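Gripper notes, part whatever

June 2025

Pad swap took most of the morning so these are quick. Two hand grippers going at once now, one in each hand, and I wanted to see if the blue grid pads hold up on household junk compared with the smooth gray ones I had on in March. Short version: yes, mostly. Long version below, typos and all.

Setup first. Two fingers per gripper, linkage style, the black arms with the triangle cut out of them. Same blue pads on both fingers. Logging goes to the little Plusader board on my belt, then over to Nustudeck in the evening when I'm back at the desk. I had the Window controller on the bench too for a side by side but the cable for it is somewhere in the car, so that half waits.

Object list is small. Torn snack wrapper, nut shells, a few bits and crumbs. Soft stuff and tiny stuff. I've done cans and boxes to death and every gripper looks great on a box.

Settled on 3 tasks. Move the wrapper. Pick a shell. Pull a corner of the tablecloth flat. 160 tries planned, got through 128 before lunch and called it.

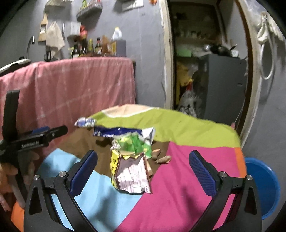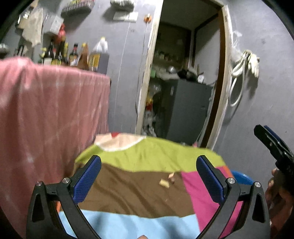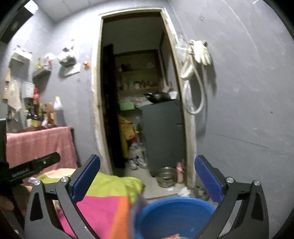

Blue pads on, jaws open in all three. The wrapper is in the first one.

So, wrapper. The grid texture makes a real difference on foil. Old pads would slide along a crinkle and come up with nothing, these bite. They do not like a flat printed panel lying face up though, you need an edge or a fold to go after. Came in from the side and it was fine. Straight down, forget it.

Shells were harder than I expected. Curved, hard, light. If the two pads close even slightly out of line the shell shoots off sideways. Spent a good ten minutes on my knees looking for one. Going slower on the last bit of the close helps a lot. I'd like a softer stop in the linkage, right now it goes from nothing to full squeeze in no travel at all. Mägi has a spring kit that might do it, it's in the basket, havent ordered.

Cloth was the surprise. Best of the lot. Pinch, lift, drag, done. The pads grab fabric almost too well and a couple of times I couldn't get it to let go and had to shake it loose. Not great if you want a clean release in the data. Might try wiping the pads down between runs, or cutting every second row out of the grid on one set and leaving the other alone.

Two hands vs one: more tiring, no contest. Wrists were done well before the batteries. Also I keep getting the other gripper in the side of the view, which is OK when both hands are meant to be working and annoying when one is just hanging around. Need to decide on a rest position and stick to it. Low and wide probably.

Views. The wrist camera sees the pads and the object fine, so no complaints there. What bugs me is blur when I turn quickly between tries. The bottles at the back go to mush in the second picture. Slower turns, or a faster shutter and more light. I'll try the lamp before I start messing with settings, last time I touched exposure I lost an afternoon to it.

Rough scores, for me mostly:

Foil wrapper: good from the side, bad from the top
Shells: around 80 percent, on a slow close
Cloth: near enough every time, release is sticky
Smooth gray pads on any of this: no

Blue ones stay on for now. Still to do: find the Window cable, finish the tries I skipped, order the springs, and tighten the screws on the left finger of the older unit beacuse it has started clicking again.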